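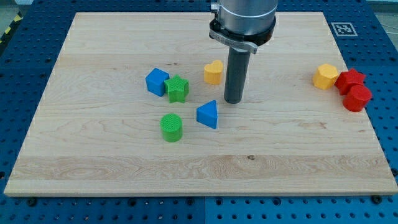 Week 7 notes: from block detections to a push plan
Robot Software Lab, section 2
Notes typed up by Uyên Đinh from Yến Lò's lecture, fixes welcome, email me or edit the wiki

Posted 12/04/2025

Where we are. Last week: camera calibration, marker pose, table frame. This week: blocks in, motions out. Instruction is a sentence ("push the yellow heart to the green star"), output is a stream of small x,y moves for the tool tip. No grasping in this unit. The tool is a rod, it pushes, that's it.

Code lives in the Pendby repo, branch week7. Pull before you start, the message types changed.

1. Frames again (sorry)

Four of them: base, tool, camera, table. Table frame comes from the fiducial marker at the corner. Everything the planner sees is in table frame. Everything the arm driver wants is in base frame. One transform between them, looked up once at startup, NOT every cycle. If somebody bumps the marker you recalibrate, you don't let the planner chase it.

Common bug from last year: using marker pose with z pointing into the table. Pushes come out mirrored. If your tool goes left when the plot says right, check this first before touching anything else.

Board top is not the table top. Add the board thickness to z. Measure it with calipers and put it in the yaml under board_height.

2. Detection output

Each block is a record:
color, shape, x, y, theta, confidence

Color alone is not an ID. Shape alone is not an ID. There is more than one star and more than one cylinder, and the colors repeat too. Use the pair (color, shape) as the key. Several of you hard coded "star" in the homework and got whichever one the detector listed first.

Theta: symmetric shapes. A cylinder has no useful theta, set to zero. Cube repeats every 90 degrees, hexagon every 60, triangle every 120, five-point star every 72. Heart is the only one where the full circle matters. Wrap the angle BEFORE you filter or the filter will average 89 and 1 and give you 45, and the block seems to spin.

Touching blocks. Segmentation by color handles a blue next to a green fine. Two reds side by side become one blob. The shape head then reports something silly, usually a cylinder with low confidence. What we do:
- if blob area is over the limit, split by watershed
- if the split fails, keep the last good pose for both and flag stale
- planner is allowed to push near stale blocks but not to pick one as the target

Occlusion by the arm. The tool hangs down over the board so at any time some part of it is hidden. Don't delete a block the moment it vanishes. Keep it alive for 37 cycles, then drop. Number picked by trial, see Yến's plot in the wiki.

3. Choosing the contact point

Want block to go in direction d. Put the tip behind the block, on the far side from the goal, on the line through the center of mass. Then push along d.

Pre-contact point = center minus d times (block radius + tip radius + margin)

Margin too small: you clip the block on the way down. Margin too large: fine but slow, and you may land on a neighbor. Check the pre-contact point against every other block before lowering. If blocked, rotate d a little to each side and try again. If all directions are blocked the target is boxed in and you need to push something else first (section 5).

Flat faces are good to push. Points are bad. On a star the tip can settle in the notch between two points, which is stable, so snap the contact to the nearest notch if it's within tolerance. On a cylinder nothing is stable, it slips off sideways. Short pushes and re-aim. Triangle: push the middle of a side, never a corner.

4. The control loop

Runs at 10 Hz. Every cycle:
read detections
check stop conditions
compute error from target to goal
pick new small move
clip the move
send

Clip is 2 cm per step, hard limit in the driver, please also clip in your own code so the logs make sense. Tip height is fixed during a push. Only raise when repositioning.

Arm driver has a latency, so the detection you act on is old. We measured 55 ms from shutter to planner on the lab machine. Yours may differ, log it. If you see the tip overshoot and come back and overshoot again, it's latency and gain together, drop the gain first.

Stop conditions, in order:
- workspace edge: tip leaves the board rectangle (shrunk by margin)
- force reading over the limit
- no detections at all
- target within goal radius -> success
- no progress for a while -> replan

Edge check comes first. A block shoved off the board is a failed episode, and the driver won't save you, it only knows about the arm and has no idea where the blocks are.

5. Clutter

Tight groups are the hard case. Two options.

(a) Separate first. Find the block in the group with the most free space on one side, nudge it that way, re-detect, repeat.
(b) Push through. Treat the group as one body. OK when the goal is rough ("move the red ones to the left"), useless when you need one block at one place.

Greedy (a) can loop: nudge A away, nudge B, B pushes A back. Keep a short history and forbid the same (block, direction) twice in a row. The Mfinanga planner from week 5 reading does a small tree search here, depth three, worth skimming but you don't need it for the lab.

6. Language part, short

Parser is a lookup table this week. Verb, object, relation, reference. "Push the green cylinder below the blue triangle" -> object (green, cylinder), relation below, reference (blue, triangle). "Below" means toward the near edge of the board, in table frame. Agree on this with your partner, half the arguements last term were about left and right.

If the sentence matches two blocks ("the star"), return ambiguous and ask. Do not guess.

7. Simulator

Use Oleo first. Default friction is too low, blocks slide after contact ends, raise it until they stop with the tip. Run 1000 random starts before you book the arm, the script is run_batch.py, it takes a lunch break. Submit the failure table along with the success rate, grouped by shape.

Lab task

Part A: key fix and angle wrap, unit tests pass.
Part B: pre-contact check with neighbors.
Part C: one sentence, one push, on the real arm, both partners present, one hand near the stop button.
Part D (optional): separate a touching pair.

Hand in: code, logs, one page. In the page say which stop condition fired most and what you changed becuase of it.

Arm bookings are on the Grismont sheet, one slot per pair. Board goes back square to the table panels when you finish, marker uncovered.

Reading for next time: chapter on model predictive control, first half only. Skip the proofs.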